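I run the shareholder desk for three small companies, and for years my least favorite week was the one where the annual meeting packets went out. So when people ask me which product I'd keep if I could only keep one, I say Loltiveck before they finish the question. It's a ballot and mailing kit for annual meetings, made by Plasik, and I've now used it through two full seasons.

What you get is a software license plus a box of paper stock. The software takes your list of record holders, gives each one a control number, and lets them vote on a plain web page or by phone. The paper is for everybody who still wants an envelope (more folks than you'd think!). Each card has a tear-off stub, the control number printed large, and a return envelope with the postage already sorted out. I used to get calls from holders who couldn't find their number on the old cards. I had two of those calls last season, both from the same very nice man.

The starter box holds 606 cards, an odd number, and I asked Rodica Surdu at Plasik about it. She told me it's how many fit in the carton with the envelopes laid flat. Fine by me. If you have more holders than that, you order a second box, and the software doesn't care how many boxes you bought.

Setup took me one Thursday afternoon. You load your holder list as a plain spreadsheet, pick your record date, type in the proposals, and it builds the card. The preview is good. I caught a director's name spelled wrong in it, fixed it, and the card, the web page and the phone script all changed together. On our old system that was three separate fixes and I always forgot the phone one. 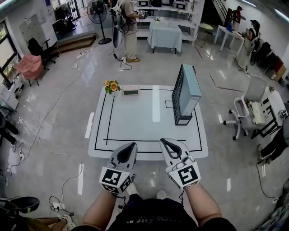
The tally screen is the part I like best. You can see how many shares have come in, what's still out, and whether you've got a quorum, and it splits paper from web. If somebody mails a card and then votes online, it keeps the later vote and shows you both, with the times. Our election inspector, Brândușa Filip, is hard to please and she liked that page enough to print it.

Now the grumbles. The phone voting voice is slow, and you can't speed it up. Joint accounts are a bit of a pain: if two people own the shares, you have to choose who gets the number, and changing it later means reissuing the card. And it's for record holders only, so anyone holding through a broker still votes through the broker. I knew that going in, but Kieran Whitlock over at Flomex didn't, and he had a rough February.

A few things I'd want to know before ordering:

License runs 18 months, so you can cover two meetings if you time it right (I did, and felt very clever).
Paper boxes ship separately from the license.
Voting records stay on the site for 90 days after the meeting. Download yours early and put it with the minutes.
Cards come in white or pale green. Get the green, they're easier to spot in a pile of mail.

You can order straight from Plasik or through Mercado, where I got mine. Ask for Poppy Ackroyd, she'll send you a sample card if you want to feel the paper first. I'm trying the Spanish-language card next season and I'll add a note on how it goes.

18 shares
2 comments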